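Skedari Members' Forum
Practice and Methods > Teaching by Demonstration
Thread: Hand guiding or remote control for the drinks task: request for views before the guidance is revised
Status: open

c_aubert
Section editor

Members will be aware that the guidance note on demonstration methods is due for revision, with publication planned for early 2027. The present text recommends hand guiding as the default for all table-top tasks and treats remote control as an exception requiring a written justification. Several sites have asked for that order to be reversed.

The task under consideration is the preparation of a cold drink by two arms: ice from a bowl, a measured quantity of water, a slice of lemon, and the glass left upright at the finish. The objects are light, some are transparent, and a small error in the pour is enough to spoil a demonstration.

Views are invited on three points. Which method should be the default? Should the same operator record the whole of a set? What should be done about spillage between one demonstration and the next? Replies received by 25th July will be taken into account in the first draft.

Colette Aubert

t.khumalo
Member

Thank you for opening the matter to members. At our site we recorded the same task by both methods, with 60 demonstrations in each set, and I would support a change in the default.

With hand guiding, the operator stands at the table and moves the arm by its links. The operator's forearm is then in front of the overhead camera for a good part of the recording. A policy trained on those images has learned from a view that will never occur when the arm works alone. We spent a considerable time masking hands out of the recordings and were not satisfied with the result.

With remote control the operator sits to one side and only the arm and the objects are in view. The recordings could be used as they stood. It is true that the first day's demonstrations were slow and had to be put aside.

Tshepo Khumalo

vv_flerkell
Member

I must disagree with the previous contributor in part.

The difficulty with remote control is the loss of feel. When a plastic cup is gripped by hand guiding, the operator can sense through the arm that the cup has touched the bowl or the table. An operator at a remote station without force feedback has only the picture, and a clear cup against a pale background gives very little to look at. Our operators at Flerkell regularly pressed the cup into the paper without noticing, and tore the covering in doing so. They also tended to stop above the object, wait, and then descend in short steps. The trained arm reproduced those pauses faithfully.

I would not object to remote control being permitted on equal terms. I would object to its being made the default for any task in which contact matters, and pouring from a measure held against a rim is such a task.

Vilhjálmur Vigfúsdóttir

t.khumalo
Member

The point about pauses is accepted. We dealt with it by trimming stationary intervals before training, which the Clemel recorder will do on export. The setting is off when the software is installed and is easily overlooked.

As regards feel, I would ask how hand guiding is to be carried out with two arms. One person can guide one arm properly. For the second arm a second person is needed at the same table, or the first person must guide with one hand on each, and at that point neither gripper can be opened or closed without a foot switch. We attempted this and the timing between the arms was poor.

tahira_a
Member

I write from the operator's side, having recorded for both kinds of project.

Two arms by hand is tiring work and the quality declines well before the end of a session. I would ask that the guidance state a maximum length of session whichever method is chosen. We change over after 4 sets and the person coming off does not record again until the afternoon.

On the second of the editor's questions, I do not think that one operator should record everything. Each of us has habits. I take the glass low on the stem and a colleague takes it by the bowl. If the whole set comes from me, the arm knows one way only, and when the glass stands in an awkward position it has no other to fall back on.

Where a set is shared, the operators should at least agree on the order of the steps before they begin. We had one set in which half of the demonstrations placed the lemon before the ice and half placed it after. The arm would pick up the slice, hesitate, and put it down again on the board.

Tahira Ansari

vv_flerkell
Member

I agree with the remark on the order of steps and would like to see it in the text. I am less certain about the number of operators. A small set with many styles in it is harder to learn from than a small set with one. With 2000 demonstrations, variety is an advantage. With 60, I would keep to one person, or two at most.

tahira_a
Member

That is a reasonable distinction. I had larger sets in mind and should have said so.

jgoertz
Moderator

Two posts have been moved to the Equipment section, as they concerned the price of the Tavares hand controller and not its use. Contributors are asked to keep to the points raised by the editor.

Speaking as a member and not as moderator, I should like to address spillage, which has not yet received a reply.

There is a strong temptation to restore the table to a clean state before every demonstration. Our site did so for the whole of one season, replacing the paper whenever it was marked. The first time the arm worked over a stained covering its reach for the glass was noticeably worse. The stain had a dark edge near the foot of the glass and nothing in the recordings had prepared it for that.

We now wipe up standing water for reasons of safety, keep cables clear of it, and otherwise leave the covering alone until it begins to lift or tear. Crumbs and marks remain. I would suggest wording to that effect.

Joscha Görtz

t.khumalo
Member

I would add a caution. If marks are allowed to build up through a session, and the objects are also put back in the same places each time, the arm may learn to go to the mark. The objects should be moved between demonstrations, and by enough to matter. A shift of a finger's width is not sufficient.

vv_flerkell
Member

Supported. I would also ask that the cutting board be included among the things that are moved. At most sites I have visited it is treated as furniture.

The question of failed demonstrations should be dealt with in the same section. Our practice is to keep a recording in which the operator makes an error and then corrects it, provided the correction is complete and the task is finished. A recording in which the glass falls, or in which the operator gives up, is kept in a separate folder and is not used for training. I understand that other sites delete both. In my view the first kind is among the most useful material one can have, and it is far more easily obtained by remote control, which I am content to concede to Mr Khumalo.

c_aubert
Section editor

I am grateful for these replies. The following is the position as I propose to draft it.

Neither method will be described as the default. Hand guiding will be recommended for one arm where contact is the essence of the task and where the images are not used for training, or where a separate camera view free of the operator can be obtained. Remote control will be recommended for two arms and for any task learned chiefly from images.

The order of steps is to be agreed and written down before recording starts. For small sets, one operator or two. Session limits will be stated, though I have yet to settle the figure.

Objects, boards included, are to be moved between demonstrations. Standing water is to be removed. Stains and crumbs may stay.

Corrected errors may be kept. Abandoned attempts are to be stored apart.

Mr Görtz's paragraph on table coverings will go in with minor changes of wording. Members who have a different practice on coverings, particularly those who work on bare metal or on rubber matting, are asked to write before the draft is circulated.

Illustrations for the drinks task section, for comment: 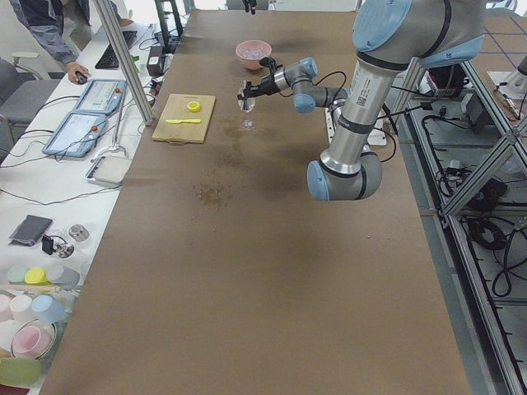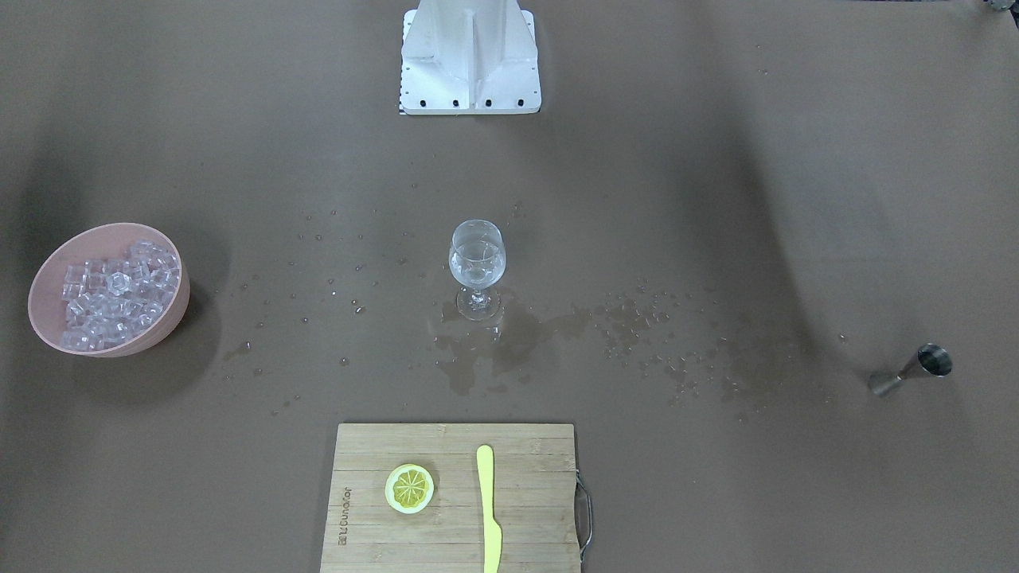
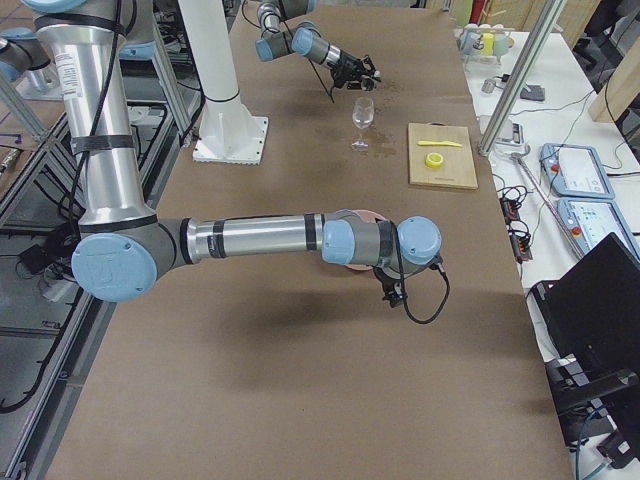 tahira_a
Member

Should the operator rehearse the whole task by remote control before the recorder is started, or may the first attempts be recorded and sorted afterwards?

c_aubert
Section editor

Rehearse first, with the recorder off, until the operator can complete the task without stopping to think about the controls. Early attempts contain hesitations that are difficult to remove afterwards, and sorting them takes longer than the rehearsal would have done. The draft will say so under preparation of the operator.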